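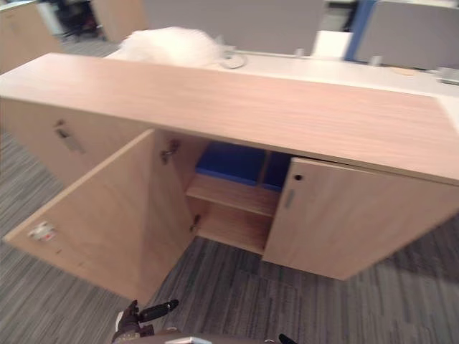
Page 2 of 4

Frequently asked questions: Daltberg Ski Mountaineering Race

These answers apply to the individual race, the sprint and the open touring class. Where an answer differs from the printed rules, the printed rules apply.

Entry

Who can enter the individual race?
Anyone aged 18 or over on race day. Racers under 20 use the short course and start in the second wave. No license is needed for the open touring class. The individual race requires a national federation license or a day license, which can be bought with the entry.

Is there a limit on places?
Yes. The individual race takes up to 100 starters. The open touring class is limited by the number of timing chips on hand, and the current figure is shown on the entry form.

Can I race both the sprint and the individual?
Yes. Select both on the same form. Your bib number stays the same for both races. The chip does not, so return the sprint chip before you collect the next one.

Can I transfer my place?
Transfers are open until the end of February. After that the start list is fixed. The new racer must complete a separate form and hold the correct license.

When is the waiting list cleared?
At noon on the first working day in March. Racers who are offered a place have two days to pay.

Course

Where does the course run?
The start is on the flat at the bottom of the Dirkari lift. The first climb follows the edge of the piste to the Penside shoulder. From there racers drop into the north bowl, climb back out on foot by the marked gully, and descend to the finish by the forest road. The long course has four climbs and the short course has two.

How much climbing is there?
The long course has just over 4,000 feet of ascent. The short course has 3,000. Both numbers are taken from survey data. Wrist units usually read higher, and results are not changed on the basis of watch files.

Is there a boot-pack section?
On the long course, yes. Skis must be attached to the pack with both ends secured before you enter the gully. Poles are carried in the hands. Racers with skis over the shoulder will be stopped at the control and told to attach them.

What happens if the snow is poor?
The race director chooses between course A and course B at the evening briefing. Course B stays on the Penside side of the ridge and leaves out the gully. If the avalanche rating for the north bowl is 3 or above, course B is used without further review.

Can I ski the course beforehand?
The piste climb is open to tourers outside lift hours. The north bowl is closed to all skiers from the afternoon before the race.

Are there cutoff times?
One. Long-course racers must leave the top of the second climb by 10:40 a.m. Those who miss it are sent down the piste and listed as not finished.

Equipment

What must I carry?
Avalanche transceiver (three-antenna, worn under the outer layer and switched on), shovel with a metal blade, probe of at least 240 cm, helmet approved for both climbing and skiing, survival blanket, windproof jacket and trousers, gloves, and a whistle. The open touring class may use a standard ski helmet.

Are crampons required?
This is announced at the briefing. Bring them. If they are required, they must be fitted to your boots at equipment check.

Is there a minimum ski weight?
Skis with bindings must meet the federation minimum for your category. Skis are weighed as a pair. Leashes are not counted.

Can I use a single pair of skins?
Yes, but a spare pair is advised. Skins must be stored inside the suit or pack on every descent. A skin that falls on the course and is not picked up costs one minute.

Can I change skis during the race?
No. A broken ski or boot may be replaced at a transition area with no penalty. A broken pole may be replaced anywhere, by anyone.

When is equipment checked?
Before the start for all racers, and again at the finish for the first ten in each category and a random group of others. A missing safety item at the finish means disqualification.

Transitions and penalties

How are transition areas marked?
With a line of red flags on entry and green flags on exit. Boots must be unbuckled or buckled inside the area. Equipment may not be placed outside your own lane.

What are the time penalties?
Leaving a transition with an open pack: 30 seconds. Skis not properly attached in the gully: one minute. Missing a gate on a descent: three minutes, or disqualification if the gate marks a hazard. Littering: three minutes.

How do I file a protest?
In writing, at the timing hut, within 15 minutes of the provisional results. There is a deposit, returned if the protest is upheld.

Timing and results

What system is used?
Sequeira ankle chips, worn on the left leg above the boot cuff. Chips worn on the boot itself do not read reliably at the upper mat.

Where are split times shown?
Splits are posted for the top of each climb. The upper mat is on a radio link, so its times may appear several minutes late.

I lost my chip on the course. Will I have a time?
You will have a finish time from the hand record, to the nearest second, with no splits. The replacement fee is deducted from your bib deposit.

Travel

Can I drive to the start?
Private cars may go as far as the Penside parking lot. The shuttle to the Dirkari lift runs every 20 minutes from 5:30 a.m. Skis go in the rear rack, tips up.

Next page: Junior races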